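Stamer Bench Kit: Frequently Asked Questions

Last updated Mar 25, 2019

These are the questions we get most often at Nullthorpe about the Stamer Bench Kit, our add-on for taking apart and rebuilding desktop computers with a collaborative robot. If yours is missing, write to support and include your order number if you have one.

What is the Stamer Bench Kit?

It is a set of parts and software that lets a small robot arm handle computer components on a workbench. You supply the arm. We supply the gripper fingers, a wrist camera with its mount, a fixture plate and the task software.

Who buys it?

Repair shops, refurbishers and training labs, mostly. A few customers use it for one job only, such as pulling processors from retired office machines.

What does it cost?

The standard kit is $1,495. The kit with the Nowakowski fixture plate set, which holds memory modules and small boards as well as processors, is $1,910. Neither price includes the arm, the bench or shipping.

Can it hold a processor safely?

Yes, when the finger pads are clean and the grip force is set for the part. The fingers close on the two side edges of the chip, so nothing presses on the contacts underneath or on the printed face. The software has a saved force setting for common desktop processors with a metal lid. For bare chips you have to make your own setting, and we suggest practicing on dead parts first. 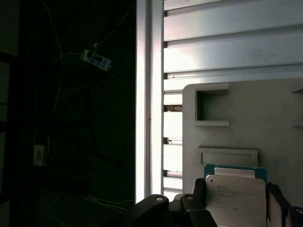
Grip force is set in the Parts menu. Start at the lowest value and raise it one step at a time until the part no longer tilts when the arm moves. If you need more than the middle setting for a processor, the pads are probably worn or dirty. Wipe them with a dry lint-free cloth. Do not use alcohol on the pads, as it hardens them.

Does the wrist camera need special lighting?

No, but even light helps. A strong lamp or window on one side can put half of the view in deep shadow, and part finding slows down when that happens. Bright metal lids can also throw glare. Move the lamp before you change any camera settings.

Which arms does it work with?

Any six-joint collaborative arm that takes our adapter ring. The list of tested models is on the Downloads page. If your arm isn't there, send us the drawing of the tool flange and we will tell you whether the ring fits. We do not make custom rings.

How should the computer be placed?

Lay the tower on its side with the panel off and the open side facing up. Leave the fixture plate beside it on the same table, where the arm can get to both without a long swing. Tie back loose power supply wires if they cross the area you plan to work in. The software plans around the case walls but it does not see thin wires well.

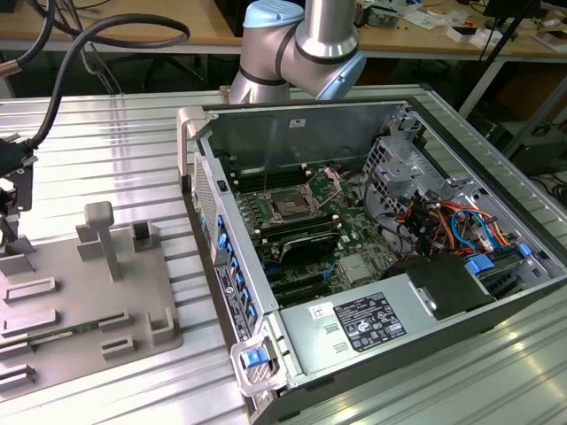
Once the case and plate are in position, run the Locate step. It takes 54 seconds on a first setup and less after that. Run it again any time the case gets moved, even slightly. Skipping it is the most common cause of failed placements reported to our support desk.

Can the robot open the socket lever?

Not with the standard fingers. You open and close the retention lever by hand, and the software pauses and waits for you at both points. The Lekov hook tool, planned for June, is meant for levers and memory clips. It will be sold separately and we have not set a price.

Does it remove heatsinks?

No. Heatsinks vary too much in weight and mounting. Take yours off and clean away the old thermal paste before the robot picks up the processor. Paste on the edges of the lid will get on the pads.

Do I still need static protection?

Yes. Ground the bench, the case and yourself. The finger pads are static-safe, but they do not replace a wrist strap for the person working next to the arm.

How long do the pads last?

It depends on use. Sharp board edges wear them faster than processor lids do. Replacement pads come in packs of 10 and take a few minutes to change – you need the small hex key that came with the kit.

Can I return it?

Unused kits can be returned in the original box. Opened kits can be returned only if a part is faulty. Pads are not returnable once the pack is open.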